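Shape blocks

Print this page | E-mail this page | 14 shares | 3 comments

Shape blocks are small solid pieces, usually of wood or plastic, made in a set of plain geometric forms and used for sorting, matching and building. They differ from construction bricks in having no studs or sockets – a piece stays where it is put by its weight and the friction of its base. Most sets are sold for nursery and early school use.

Forms and sizes

A basic set contains prisms and cylinders of equal height. The outline of the end face gives the piece its name: triangle, square, circle, star, hexagon. Equal height allows pieces to be stacked in any order and lets a single tray hold the whole set. The Portela pattern, common in school supply lists, fixes the height at 23 mm and the greatest width at 50 mm. The Odley pattern is slightly narrower at 47 mm and does not fit Portela trays, although the reverse fault is more often reported.

Materials

Beech and birch were the usual timbers for early sets. Moulded plastic pieces are lighter and can be washed, and the colour runs through the material, so that a chipped corner does not show. Hollow mouldings need a closed base, or they tip when stacked off centre. Printed pieces made in layers have faint lines on their faces, which are sometimes sanded before use.

Colour

Colour may be tied to form, so that every star is the same colour, or kept independent of it. Independent colouring lets one set be sorted in two ways. Green may cover both a star with five points and a cylinder, as on the maple-coloured board shown, where the triangular prism is blue. Aisling Ní Bhriain, in her notes on the Kadley nursery sets, recommends independent colouring from the second year of use.

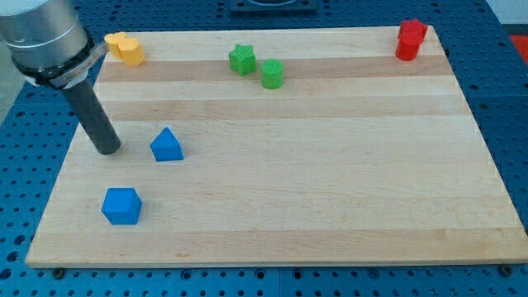 Boards used under shape blocks are normally flat and without a rim. Joined strips of timber are less liable to warp than a single wide plank, and the strips are seldom matched exactly for tone. A darker band crossing a pale board, with the grain running the same way, has no effect on use, though it can serve as a line along which to set out a row. Zevside boards were supplied unvarnished until November of the final production year, when roughly 3,000 were sold with a matt finish.

See also: Pattern blocks; Peg board; Sorting tray

Last revised July 2022

E-mail this page | Print this page | 3 comments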